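An Open Day at the Wandwood Robotics Laboratory

On Tuesday I attended the public open day at the Wandwood laboratory, at the kind invitation of Janaína Xavier. Readers of this blog will know that I have followed the field of household automation for several years, and that I welcome any opportunity to see it presented to a general audience.

The program was well organized. Visitors were received at the side entrance, given a printed schedule, and taken up to the demonstration room in parties of six. The session I joined was given over entirely to simulation, and the large screen at the front showed the view from the robot's own cameras inside a computer-made home. The presenter, Arlindo Nogueira, asked us to watch the gripper at the bottom of the screen and to consider how little of a room a machine may have to work with when it stands close to a large flat surface.

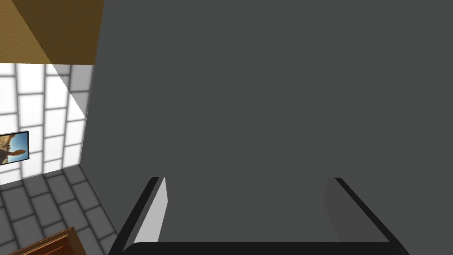 Close Quarters

Mr. Nogueira devoted the first part of his talk to this question. A person who stands too near a cabinet or a wall will step back without thinking. A robot must be given some means of deciding that it is too near, and of choosing a direction in which to move. The laboratory refers to its test homes by the name Plokine, and he stated that the present collection contains 424 room layouts, with furniture and finishes that vary from one to the next.

He then showed us a further view from the hand. The fingers were open with nothing between them, and a plain dark gray surface took up most of the screen. Only the left side offered anything else to look at, chiefly floor tiles and brown wood. I found it instructive to compare this with my own idea of what a robot "sees," which had been a good deal more generous.
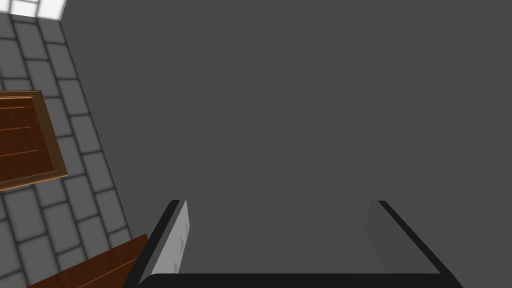

Thư Âu asked whether a machine trained entirely in rooms of this kind could be trusted in an ordinary apartment, where drawers stick and the light changes through the day. Mr. Nogueira replied that it could not be trusted on that basis alone. Practice in simulation is followed by supervised trials on physical equipment, and a task is put forward for those trials only after 2,000 practice runs on the computer. He added that failures in simulation cost very little, and that his team would prefer to meet them there.

After a short break, the discussion turned to kitchens. The view now took in both arms, with the left gripper above the near edge of a stone-patterned counter and the right one raised and open. Fish, bread and a small sausage were among the foods set out. Mr. Nogueira spoke at some length on the difficulty of handling food, given the many shapes and sizes found on a single counter, and on the need for two arms to work without getting in each other's way.

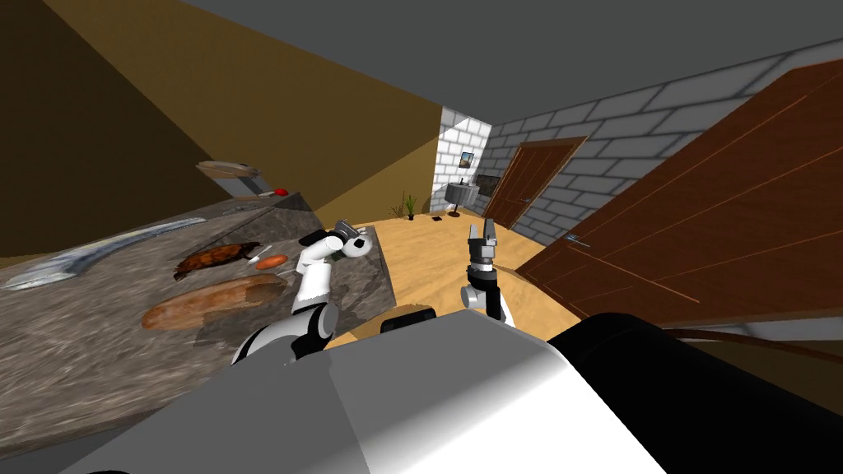 Information for Visitors

The laboratory intends to hold its next open day in September. Admission is free, but places must be reserved in advance through the front office. The demonstration room is reached by stairs, and visitors who require the elevator should say so when they reserve. Sessions begin on the hour, and the last party is admitted at 5 in the afternoon.

I wish to thank Ms. Xavier and Mr. Nogueira for their courtesy, and Rangi Tautahi for lending me his notes on the question period, part of which I missed while looking for my coat.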